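From: Szymon Stępień
To: kits list
Date: 2022-11-25
Subject: Re: trays and the round red boards

Jamie Inskip wrote:
> Sorting everything into coloured trays first, then laying out one
> complete set on the steel tray, has made packing much calmer. I'd like
> us to do all 30 Dovau kits this way. Any objections?

A few, Jamie, though I'll grant the table looks tidier than it did in August. My doubt is whether tidy means right. Solenoids in one orange tray, red boards in the one next to it, fine. But a set laid out on white paper only helps if the person packing looks at it, and by the tenth kit I don't believe anyone does.
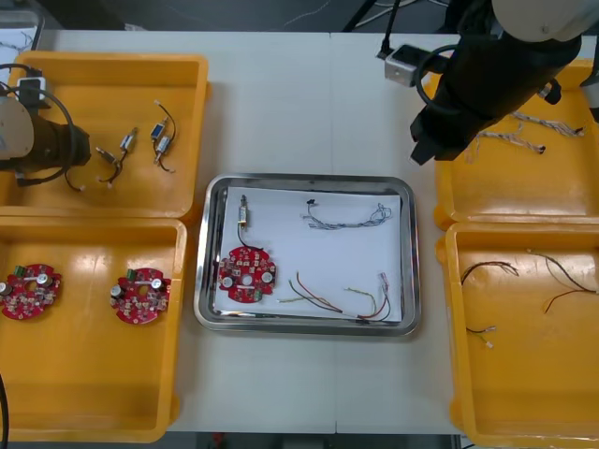
Steel tray in the middle, boards lower left, solenoids upper left.

The paper lining I do like. Black wire on bare steel is a pain to follow, and on white you can see where each lead goes. I'd still want the solenoid placed the same way up every time, with its lead running down to the board. Pollach's sheet leaves that to taste, and Pollach's sheet is wrong about the harness too.

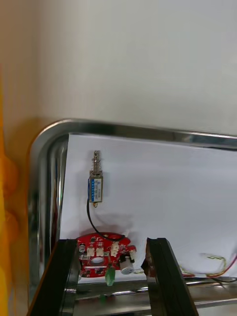

Does the spring need to come off the plunger before packing?
Leave it on. Loose springs vanish into the bottom of the bag, and we've had enough letters about that.

Then there is the matter of leads. Tipping a handful of wired parts into a shallow tray and calling it sorted is optimistic. They tangle, somebody tugs, and the little white plug takes the strain. I would lay them in a row with the leads all pointing the same way, or else not bother with trays at all.

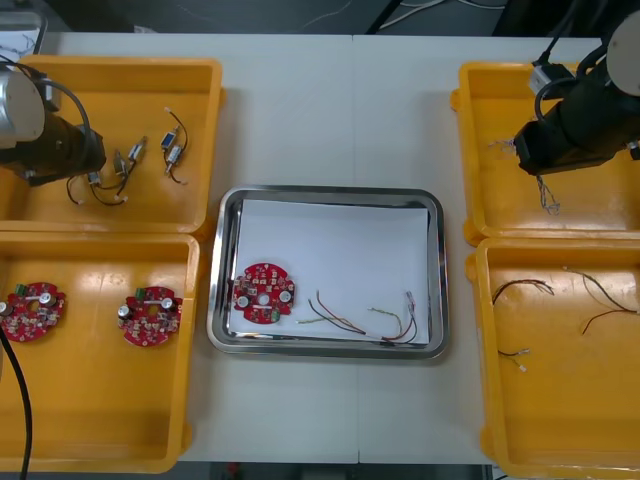

Renji Tsuji thinks I'm fussing, and wrote to me off list that a twist tie on each lead would settle it for less effort than a row, provided the tie comes off before the board is connected.

Maybe so. I'd like to see it tried on one batch before we buy 289 ties. I also want the label on each solenoid read before it goes in a bag, and the type written on the packing slip. Wojciech says they're all the same. He said that about the Jolletti order.

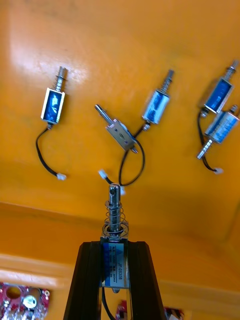
JF-0530B, spring and plunger upwards.

So put me down as unconvinced but willing. Jamie, can you send round the packing slip as it stands?

Szymon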